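Moving the geraniums in for winter

4 min read

The first frost warning came through in November, a little before 6 in the evening, and I had the usual hour of carrying pots around in the dark. I had meant to do it in stages this year. Instead everything came in at once and sat on newspaper in the hall until I could sort it out.

I have 20 geraniums now. Most are plain red ones grown from cuttings off two plants I bought when I moved here. The salmon pink one came from Catriona Paterson, who was thinning out her porch and gave me the whole pot. It is the best bloomer of the lot and also the leggiest. It had five flower heads on it when I brought it in, and I cut them all off the next morning, which I never like doing.

For the ones staying in leaf, I cut back by half, take off anything yellow, and check under the leaves for whitefly. I found some on two of the reds. Those went in the bathtub, got sprayed with soapy water top and bottom, and stayed apart from the others for a week. I sprayed them a second time at the end of it. I also scrape off the top inch of soil and put fresh mix on, mostly to get rid of the moss and whatever the squirrels buried.

The rest I store dormant. I knock the soil off the roots, let the plants dry on newspaper for a few days, and put them in paper grocery bags with the tops folded over loosely. They go down to the basement, where it stays cool but doesn't freeze. Once a month I take them out and soak the roots in a bucket for an hour, then let them dry off again before they go back in the bag. Last winter I did seven this way and lost two. One had gone soft at the base and I probably should have thrown it out in the fall.

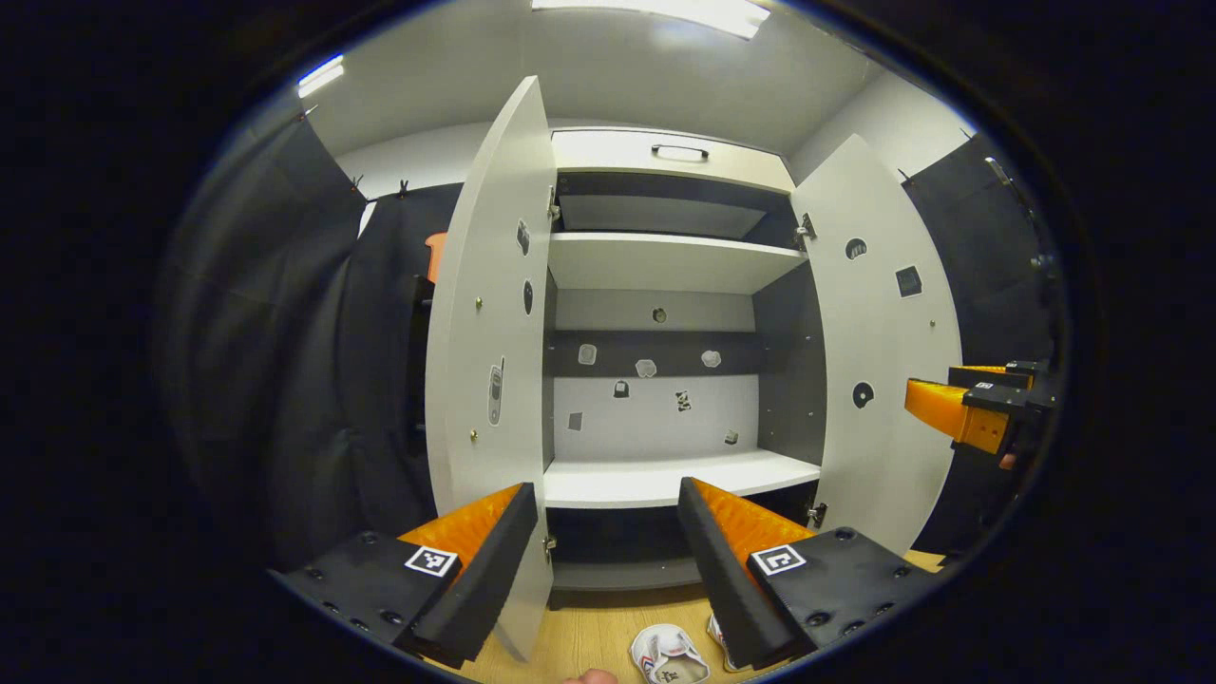
What goes where

The south window in the back bedroom gets the best light, so the salmon one and the scented ones go there. The lemon-scented one needs the end of the sill where it won't get brushed against the curtain. The kitchen window gets morning sun and holds three small pots. Anything beyond that goes under the shop light in the basement, which is on a timer from 7 in the morning until 9 at night.

I water the window plants when the pot feels light, and that works out to every ten days or so in December. They look bad by January. The leaves get small and the stems stretch toward the glass. I turn them when I remember. No feeding until the days get longer, and then half strength.

Cuttings

I took cuttings from the stems I trimmed off, since they were going in the compost otherwise. Four inches long, bottom leaves off, left out on the counter overnight so the ends could dry, then into damp perlite and potting mix. I skip the rooting powder. The ones I dipped last year did no better than the ones I didn't.

The labels are a mess again. Pencil on plastic lasts longer than the marker that was supposed to be permanent, so I rewrote all of them in pencil. Two of the reds might be the darker variety. I won't know until they bloom.

Still outside are the big rosemary, which takes its chances against the garage wall, and a pot of parsley I keep cutting from. The dahlias need to come up next.

Comments

Zurnetti: I do the paper bag method too but I skip the monthly soak. Mine shrivel up a lot and most of them come back anyway. Maybe my basement is damper.

Tekeo: How far do you cut the bagged ones back? Mine are two feet tall and I can't find a bag that fits.

Reply from the author: I leave mine long until spring, then cut down to green. For two feet I would take off a third now.

Ziółkowski: Check the soapy water ones again in a couple of weeks. Whitefly always comes back for me.

Recent posts

Last of the green tomatoes
Cleaning pots before storage
Rosemary against the garage wall, third year
What the squirrels dug up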